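Ollness two-arm build: frequently asked questions

Maintained by Ottilie Gasser and Esi Tetteh, Udcombe shared workshop. Corrections go on the clipboard by the parts shelves or to the members' mailing list.

What is Ollness?

Ollness is a pair of six-joint arms with parallel grippers, assembled by members of the Udcombe workshop. The arms are operated by hand from two smaller leader arms, and the motions are recorded so they can be replayed or used for training. Current work is on garments: picking up a shirt, getting a hanger into it, and putting it on a rail. Hard objects on the table are used for calibration and for testing grip settings.

Is it a kit?

Partly. The joint modules were bought assembled and come with their own motor drivers. The base plates, wrist plates, camera brackets, leader arms and wiring are our own work. Drawings for all of those are in the shared folder under "mechanical". The drawings folder labeled "old" is for the first base plate, which had the wrong bolt circle. Do not cut from it.

What did it cost?

Parts for both arms, both leaders and the power supplies came to $3,596. That does not include the computer, which was already in the workshop, or two joint modules that Leidy Escobar brought from an earlier project. It also does not include the first set of fingers.

Which controller does it use?

One Rengifo board per arm, connected to the computer over USB. The boards run the stock firmware with one change: the startup homing move is disabled. With homing on, an arm that powers up with its elbow folded will swing through the space of the other arm. Both boards must be on the same firmware version. If one is updated and the other is not, the arms still move, but the timestamps drift apart and the recordings are useless.

What is the payload?

We rate each arm at 973 grams, gripper excluded, at full forward reach. This was measured by adding weight until the shoulder joint tripped its current limit, then taking off a margin. A dry shirt is well under the limit. A wet towel may not be. If a shoulder trips, support the arm by hand before clearing the fault, as the joints have no brakes.

How far do the fingers open?

113 mm between the tips with the standard finger set. The software limit is set slightly short of the hard stop. Do not raise it. The hard stop is a printed part and it has been replaced twice.

Why two arms for a shirt?

One arm can carry a shirt but cannot easily control its shape. With a single grip point the cloth hangs from one place and the collar closes. The second arm either opens the collar or holds the hanger. We tried a fixed clamp for the hanger first. It worked for T-shirts and failed for anything with a placket, because the operator needs to turn the hanger slightly as the second shoulder goes in.

How is the wrist laid out, and which fingers should I fit? 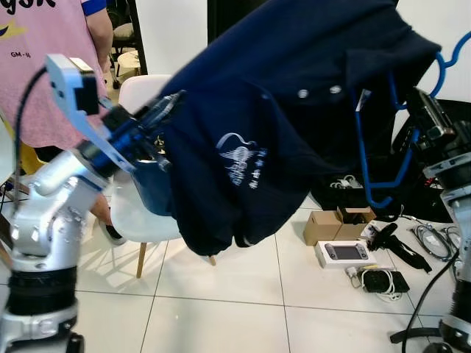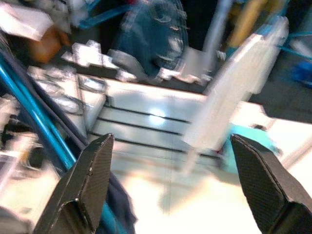
The wrist layout is governed by cable slack more than by anything else. The camera cable has to survive full rotation of the last joint in both directions, so it leaves the arm early and crosses to the bracket in a free loop with no tie at the top. The first picture has the loop at a good size: the black cable curves up from the arm and over to the bracket on top of the wrist, and the navy garment hangs below it. If the loop is much larger it catches on buttons and sleeves. If it is smaller, the connector takes the load. As for fingers, fit the angled carbon-fiber set. The second picture has them with the gap wide open over the table, and the bevel near each tip is the edge that should slide under cloth. When you mount them, the two bevels must match. A finger installed backward will still close, but it will push fabric away.

Can I use the Clemuvton fingers instead?

Yes, they share the same two-bolt mount. The Clemuvton set has soft pads and is better for bottles, cups and anything smooth. It is worse for cloth — the pads drag, and the tips are too thick to get between two layers. Change the finger profile in the configuration file when you swap sets. The profile sets opening width, closing current and the tip offset. Forgetting the tip offset is the usual cause of a gripper pressing into the table.

How is the camera bracket set up?

The bracket sits on top of the wrist and is held by two screws. The lens center should be 74 mm above the gripper centerline. Check this with the printed gauge, which lives in the drawer with the hex keys. Both fingertips should be in view when the gripper is fully open. If only one is, the bracket is twisted on its screws. Loosen, square it against the wrist plate, and tighten evenly.

Which camera settings are used?

Fixed focus, fixed white balance, fixed exposure. Auto exposure must be off. Dark fabric filling the view makes the camera lengthen its exposure, and the next fast move will smear. The shortest exposure that still gives a usable image under the ceiling lights is stored as the default. In the evening the side lamps need to be on as well.

Does the type of hanger matter?

Yes. Use the plastic ones. Wire hangers flex in the grip and rotate, and the wide-shouldered suit type will not pass through a buttoned collar. A color that contrasts with the garment helps the operator, who is often working from the camera view alone. Hold the hanger by one arm, close to the hook.

The gripper closes on cloth and then lets go. What is wrong?

Check these in order:

1. Finger profile. The one loaded must match the fingers fitted.
2. Closing current. Cloth needs a higher holding value than a rigid object, as it goes on compressing after contact.
3. Tips. Lint builds up along the inner edge. Wipe with alcohol.
4. Finger bolts. If one finger can be rocked by hand, both bolts on that side need thread lock.

If none of these fixes it, leave a note for Elvira Nina, who built the gripper drives.

One arm lags behind its leader. Is that a fault?

Usually it is USB. Each arm needs its own port on the computer, with no hub. If the lag remains with the arms on separate ports, look at the leader's elbow encoder. The magnet on the left leader has come loose once and was re-glued in July. A constant offset is a calibration problem. A lag that grows with speed is a communication problem.

How do I calibrate?

Put each arm in the rest pose, with the pin through the shoulder hole, and run the calibration script for that side. It asks for five poses. Move slowly and let each joint settle. Remove the pin before enabling power. The script checks for the pin only by watching shoulder current, and it does not always notice in time.

Are there rules for working near the arms?

Keep out of reach while the drivers are enabled, unless you are the operator. The stop button cuts motor power and the arms will fall, so keep hands and cups out from under them. Long hair is tied back. Clear cables away from the bases before starting, since the base joint will wind up anything lying next to it.

Can I get the recordings?

Members can copy them from the workshop computer. Giuliana Cárdenas keeps the index, with garment type, operator and finger set for each session. Recordings made before the timestamp fix are marked and should not be mixed with later ones.

When can I try it?

Saturday, from 10 a.m., after the short induction. The induction covers the stop button, the rest pose and the pin. Bring a shirt you do not mind having creased.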